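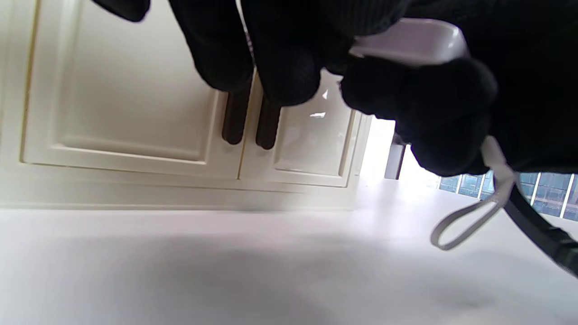

Ngaio McKinnon wrote in to say the handles should count as part of the door, always, and that splitting them out made a mess of her labels last time. Fair. Changed in this version.

Follent Small Cabinets, README

What's in it
Pictures and short notes on small cabinets and their doors. Cream ones mostly, raised panels, dark brown bar handles. Over 2,000 pictures, 3 folders.

Folders
doors: paneled fronts, close up
handles: bars and knobs, any color
whole: the cabinet on a table, any angle, tilted is fine

Labels
One line per picture. Door, panel, trim, base. Handle goes with its door now (see top). If you can't tell toy from storage piece, write "small cabinet" and move on. Dont guess at wood or plastic.

Trim
Thin gold-colored line by a panel = trim. Molding is not trim. Ebony Ashby and I went back and forth on this all Saturday, it's settled, please leave it.

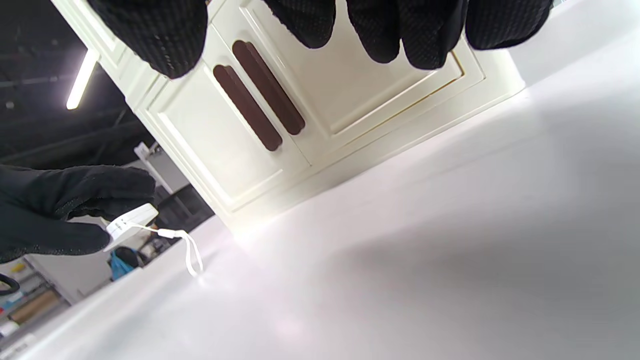

Known problems
Glare on glossy fronts, panel edges get lost.
About the left/right thing: left means left in the picture, also when the cabinet is tilted. Some of the May labels have it backwards, Angus Wihongi is fixing them.
20 files in handles have no notes yet.

Changes
Handles merged into doors. 100 duplicates out. Folder names all lowercase now, old scripts will probaly break.

Corrections to Merle Prendergast, file name in the subject line.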